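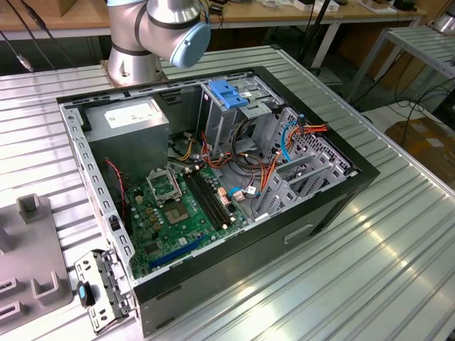
Desktop Refurbishment at the Clekthorpe Workshop
Gallery, February

The Cullach Equipment Reuse Program receives retired desktop computers from offices and schools in the Clekthorpe area. Units are opened, inspected and sorted at the workshop before a decision is made on repair or parts recovery. The current intake comprises 239 towers.

Case interior, side panel removed. The tower is laid on its side on the ribbed aluminum worktable. The CPU socket is empty and its retention frame is raised. Power supply and motherboard are in the case. 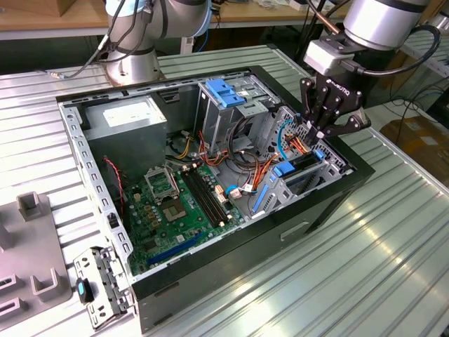 Drive bays and cabling. Blue plastic latches and clips are used at the bays on this model, and staff are asked to keep them with the case. Replacements are ordered through Yoo and may take 3 weeks to arrive.

Memory, processors and drives are recorded separately in the Jallix inventory under the number of the original unit. Cases with cracked outer shells are set aside for metal recycling.

Visitors may view the workshop by appointment. Requests should be addressed to the program office, Room 65, Cullach Building, extension 2211.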